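Stop Folding the Rags

I used to fold every cleaning cloth I owned. In July I stopped, and I don't plan to go back. I think most people who fold rags would be better off putting them in a bin and closing the subject.

Folding makes sense for shirts, which crease, and for sheets, which won't fit on the shelf otherwise. A cloth that is going to wipe a counter has no reason to be square. I have 37 of them, counting the old Nina towels I cut down, and keeping them in stacks took me 18 minutes a week. The stacks fell over every time I pulled one from the middle.

Gray knitted or woven pieces with a cord are a different matter. A cord left trailing will wrap itself around everything else in the load, and I would keep those on a hook.

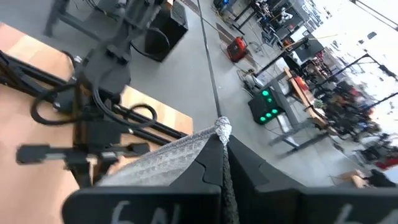

What kind of bin

People who agree with me about folding often go wrong at this point and buy something with a lid. My sister-in-law has a Seltar box with a lid that clips down on 2 sides, and her cloths end up on top of it. A lid is one more thing to do with a wet hand.

Fabric baskets look better in a hallway, and I owned a Grestlow one for years. It sagged, and I could never tell what was at the bottom without emptying it.
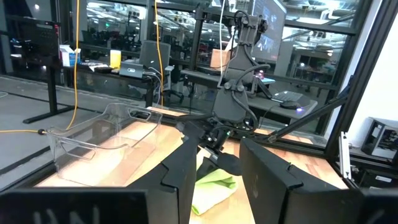
My own choice is plain and cheap, and it lives next to the sink. I want to see what is left without touching anything, and I want to be able to move it easily. A clear plastic bin with an open top and rounded cutouts for handles does both. A lime-green cloth can go in as crumpled as it lies on the table, and it will still be easy to spot through the side.

The usual objection is that it looks messy. It does, a little. I put mine on a low shelf and stopped noticing it. Wash the cloths, dry them all the way through, and drop them in.

August 2020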